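Keeping Desktop Computers in Service: An Interview with the Cheema Equipment Office

The Cheema Equipment Office supports public libraries across the Rendance district, where most patron computers are desktop towers bought in a single purchase. The office recently extended the planned life of those machines from five years to seven. Its director spoke with this newsletter on a Wednesday morning about what the change has meant for branch staff and for the district budget.

"We had always replaced everything at once," the director said. "The machines went out together and came back together, and a good many of them were still sound. What had failed was usually a fan, a drive or a power supply."

Under the new policy, each tower is opened and inspected before any decision is made. The office examined 142 machines in the first round and returned all but 31 to the branches. Memory was increased where the board had free slots, and older drives were replaced.

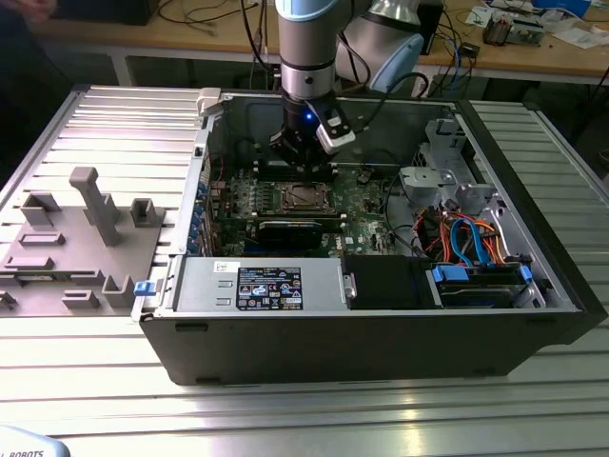 Branch managers were less certain at the outset, and one from Jusitz wrote to the office in May that patrons judge a library by how long a computer takes to start, whatever the inspection sheet says. The director accepts the point. Start-up time was added to the checklist that month, and a machine that remains slow after service is now moved to catalog use.

Asked whether the work saves money, the director was careful. Staff hours have gone up, and the office had to set aside a room for repairs that was formerly used for storage. Parts, on the other hand, have cost less than expected. "A replacement fan is a small purchase," the director said. "A new computer needs approval from the district, and then delivery, setup and a new entry in the inventory."

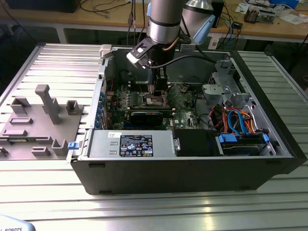
The inventory itself had to be rebuilt. Earlier records listed only the model and the date of purchase, so no one could say which towers had already been repaired. The office now uses Sistik, a records program that keeps a service history for each machine. Entering the old paper slips took most of the winter – a task the director described as "dull, necessary and overdue."

Parts from retired towers are tested and labeled by type. Power supplies are held for one year and then sent for recycling. Drives are never reused between branches, and those from public machines are wiped before they leave the building.

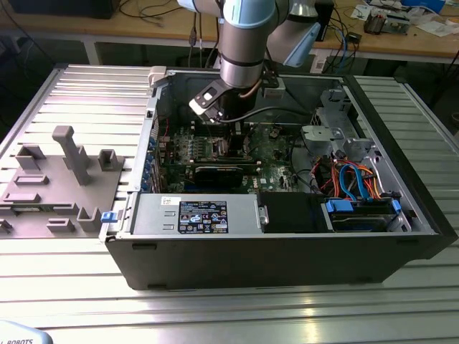 Plans for the Coming Year

The office intends to bring the remaining 56 staff computers under the same policy. Laptops will stay on the older schedule for now, as their batteries are harder to obtain. Branches that wish to have a machine inspected early may send a written request to the equipment office, giving the inventory number and a short account of the fault.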